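The **Warkora Net** is a weekly gathering of amateur radio operators on the 2 meter band, and one of the friendlier places to get your feet wet if you have only just been licensed. It was started by Theda Eichhorn, who wanted a spot on the dial where people could practice passing messages without being hurried along.

The net runs through the Haberkorn repeater, which sits on a ridge above the town of Stavard and can be heard, on a good evening, some 200 miles away. Stations check in at 7:30 p.m., mobile and portable stations first, and then the net control operator works slowly down the list – very slowly in winter, when everybody wants to talk about antennas and ice.

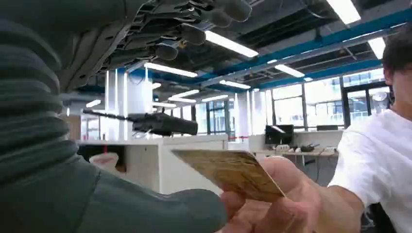
*A card with a worn gold-and-brown surface, held between thumb and fingers.*

Confirmation cards have long been part of the fun. Sadia Pirzada, the second net manager, began mailing one to each operator who completed 10 check-ins, and the custom has carried on ever since.

Each July the net moves outdoors to Starnus Field for a picnic and a low-power contest. The largest turnout so far was 39 stations, a good many of them running on batteries.

## See also

- Repeater etiquette
- Message handling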